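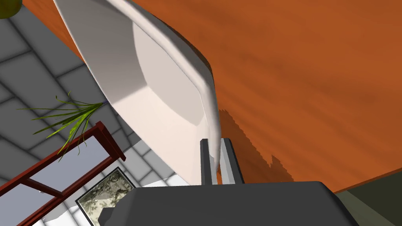

Marjan wanted to know why we'd launch the Pranine app on tablets first when half the people who call her at the Nitstead desk are trying to watch on their phones. Fair point, and it ate up most of our January meeting, so I'll put that part down first (my notes are a mess, sorry in advance!).

Senthil said the phone version still drops the subtitles whenever you go from wifi to cell data, and he won't ship it like that. Pirjo asked for a date. He gave her a week, then took it back. We left it at tablets first, phones when Senthil signs off.

Catalog: 399 titles cleared for streaming, 55 still stuck on music rights. Lâm is one of the stuck ones, which hurts, it's the show everybody asks for. Ehsan will call the distributor again.

Grallodton cable customers can't log in yet. I said I'd write to them and I will, this week.

Trial accounts: Pirjo wants to cap them at 2,000. Marjan voted no, the rest of us yes. Carried.

Seija Ojala sent regrets. Price talk is moved to next time, we ran out of evening.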